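Bohumila Vlček
2022-09-19

We use cookies to remember your settings and count visits. Accept all | Manage choices

OK, I've been promising a thread on sourdough rye for ages and my loaf is cooling on the rack, so I can't touch it for hours anyway. Let's go! 1/

First, why rye? Because it's so forgiving! You don't knead it, you don't shape it, you don't do windowpane tests. You stir a bowl of what looks like wet cement, scrape it into a tin and wait. My kind of baking. 2/

I learned it from Zuzana Jelínek, who ran the Saturday bread class in Machala until she moved away. She had us taste the starter at every stage, straight off the spoon. Half the class pulled faces. I went back for more. 3/

The flour matters more than anything. I get dark whole rye from Prinard, the little mill outside town, and it smells like hay and honey when you open the bag. Supermarket rye works too, just get the whole-grain kind and check the date on it – old rye flour tastes dusty and a little bitter. 4/

My starter is 100 percent hydration, so equal weights of flour and water. I keep a small jar in the fridge and feed it the night before. In summer it's ready by breakfast, in November it takes its sweet time and I leave it on top of the fridge where it's warmer. 5/

Water: warm, like a baby's bath. I used to fuss with a thermometer and then I lost the thermometer. The bread did not notice. 6/

Seeds! I put in sunflower and flax, soaked overnight in just enough water to cover. Don't skip the soak. Dry seeds drink up the water from the dough and you get a crumbly loaf that falls apart under the butter. Ask me how many times I did this (plenty). 7/

Caraway is where people get heated. I love it, my sister picks it out with a fork. If you're on the fence, grind it fine and use half of what the recipe says. You get the warmth without biting into a whole seed. 8/

Mixing: everything in one bowl, wet hand, squeeze it through your fingers till there are no dry pockets. It'll stick to you like glue. Keep a bowl of water next to you and dip as you go. Soak the mixing bowl right away or you'll be chipping at it with a spoon tomorrow. 9/

Then into a greased tin, wet spatula, smooth the top, dust it with flour. And now the best trick I know: when that floury top cracks open and you see tiny pinholes coming through, it's ready for the oven. No poking, no guessing. Just look for the cracks! 10/

Hot oven to start, then turn it down after 12 minutes and let it go low and slow. It should come out darker than you think is right. If you're worried about the top, lay some foil over it for the last stretch. 11/

Hardest part coming up – do NOT cut it while it's warm. The inside is still setting and your knife will come out gummy. Wrap it in a clean towel once it's cool and leave it till the next day. Day 2 is good, the day after is better, and it keeps getting more sour and more lovely all week. 12/
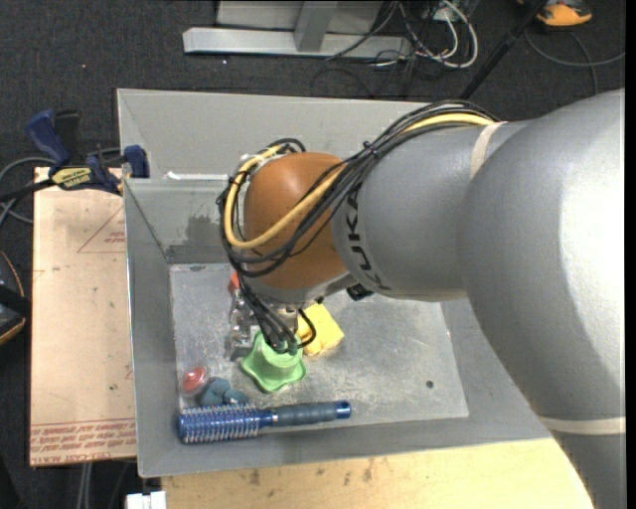 Can you freeze it? Slice it first, put a bit of parchment between the slices and it keeps beautifully, then goes straight from freezer to toaster. 13/

Anel Van Wyk wants to know what I put on mine. Salty butter and radishes, every time. Or cream cheese with a spoonful of plum jam, which I know sounds odd, but the sour bread can take it. Pickled herring if I have company who like herring. 14/

Stale ends go into soup. Tear them up, fry them in butter with garlic till they're crunchy and drop them on top of potato soup at the last second. I've been known to let a loaf get old on purpose. 15/

Oh, and the tin! Mine is a long narrow one with a lid that I found at a yard sale. A regular loaf tin is fine, just don't fill it more than two thirds or you'll be scraping rye off the oven floor. Line it with parchment if it's an old one that sticks. 16/

If you bake one this week, please show me, even the ugly ones! Especially the ugly ones. Next thread will be pumpernickel, as soon as I find a pot I don't mind tying up overnight. 17/17

Get new threads by email. Enter your address to subscribe. Unsubscribe at any time.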